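Why does bamboo grow so fast?

Have you ever measured yourself against a door? Maybe you grew 3 centimeters since last year. A bamboo shoot can do this before lunch! Some kinds of bamboo grow more than 30 centimeters in one day, if the weather is warm and it rained enough.

Is bamboo a tree? It looks like a tree, but it is a grass. It belongs to the same big family as wheat, rice and the lawn in the park.

Under the ground, bamboo has thick stems which grow sideways. They are called rhizomes (say: RY-zomes). The rhizomes keep food and water for the new shoots. When a shoot comes out of the soil, it is already as thick as it will ever be. It only must become longer — a little like a telescope that you pull open. Every piece between two rings stretches at the same time, and so the whole plant goes up very quickly.

In the garden of Priritz there is a path between high bamboo. Leonie Kuster takes school classes there in August. She lets the children knock on the stems and listen. The stems sound hollow, and they are! Only at the rings there is a wall inside. These walls make the stem strong, so it can bend in the wind and does not break easily.

What do people make from bamboo? Very many things: flutes, baskets, chopsticks, fishing rods and even bridges. For flat things, the round stem is first cut into long strips. Then the strips are glued side by side and pressed. You can often still see them as stripes.

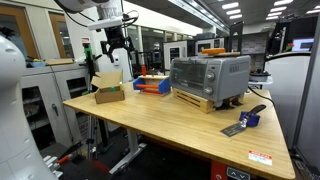 A table with a bamboo top. Look for the stripes!

Do you have something from bamboo at home? Look in the kitchen first. Cutting boards and spoons are good places to begin.

New word: rhizome — a stem that grows under the ground.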